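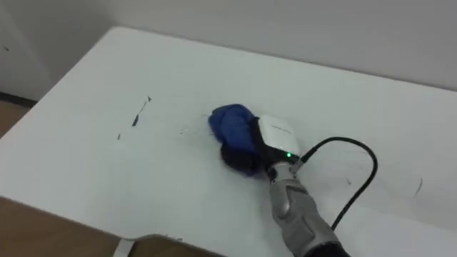 4. Handover Delay Between the Private and Public Networks

4.1 Setting

The measurements in this section were made on the Elterell site, where a private 5G network run by Kimunico covers the indoor areas and a public network covers the streets and the parking lot. The two networks have separate cores. A device that leaves a building must therefore detach from one network and register on the other, unless the operators have set up an interface between the cores. At Elterell such an interface was put in place in May, and we were able to test with it switched on and switched off.

Most earlier work on handover looks at movement between cells of the same operator. In that case the target cell is prepared before the device moves, and the break in service is short enough that a voice call survives it. Movement between operators has had less attention, in part because researchers rarely have access to both sides. The D'Souza model, which we use as a baseline, treats the whole change of network as a single delay with a fixed mean. It is easy to work with, but it hides the steps that make up the delay, and those steps do not respond in the same way to load.

4.2 Method

We used test phones carried by hand along a fixed path from the second floor of the main building, down the east stairs, and out through the loading door to the far side of the parking lot. The door is metal and the signal from the indoor cells drops sharply once it closes. Each walk was logged at the device and at both cores, and the three clocks were kept in step through a shared time source. Bethel Tesfamariam carried out the walks and checked the logs for gaps before they were passed on for analysis.

In total we recorded 200 walks, half with the interface on and half with it off. During each walk the phone sent one small packet upstream every 4 ms and received an equal stream in return. We define the interruption as the time between the last packet delivered over the old network and the first delivered over the new one, taken separately for each direction. Where the phone went back to the private network after leaving it, only the first change was counted. These cases were mostly seen at the door itself, when someone else held it open.

The traffic mix was kept simple on purpose. Many papers argue for low-delay service by pointing to remote control of machines in contact with a surface, such as wiping a table (Figure 4). Control traffic of that kind is bursty and depends on feedback from the far end, and we did not try to reproduce it. The steady stream used in our tests gives a clean reading of the gap but says little about how a control loop would behave across it.

Figure 4. A robot arm pressing a cloth against the top of a white table.

4.3 Results with the interface off

With the interface off, the delay was made up of three parts: the time for the phone to decide that the private network was lost, the time to search for the public network, and the time to register and set up a new data session. The search took the largest share. The phones we used keep a list of recent bands and try these first, so a phone that had been restarted shortly before a walk did worse than one that had made the same trip earlier. We had not planned for this. After it was noticed, every phone was restarted before every walk, and the walks made before that point were repeated and are not part of the total given above.

Registration was steady across the set. The public core did not seem to be affected by the time of day, although the radio side was. When the parking lot was busy, more of the first access attempts failed, and each failure added a waiting period set by the network. The D'Souza model fits the mean in quiet periods but falls short in busy ones, as would be expected from a model with no term for repeated attempts.

4.4 Results with the interface on

With the interface on, the search step was nearly removed, as the private network told the phone which public cell to look for. The downlink interruption was below 100 ms in 69 of the walks. The remaining walks fell into two groups. In the smaller group the interface timed out and the phone fell back to a full registration, so that the result looked much like those in Section 4.3. In the larger group the handover itself was completed in good time, but packets for the phone kept arriving at the old core for a while before the route was changed.

This second effect deserves some comment. The route change is handled by an Arkovero gateway placed between the two cores, and its update timer was left at the value chosen when the gateway was installed. A shorter timer would cut the gap but would also raise the signaling load, and the private core is sized for a small number of users. We did not have permission to change the timer during the test period -- the site was in normal use throughout -- so the trade-off is left open here.

Uplink results were better than downlink results in both groups. A phone that has a new uplink grant can send at once, and the new core forwards its packets without needing to know the old route. For services that mainly send data from the device, the downlink figure therefore overstates the problem.

4.5 Limits

All walks used the same door and the same direction of travel. Coming indoors is a different case, as the public signal fades slowly inside the building and the phone tends to hold on to it past the point where the private network is stronger. We made a few trial walks in that direction but changed the phone settings between them, and they are left out. Vehicles were not tested.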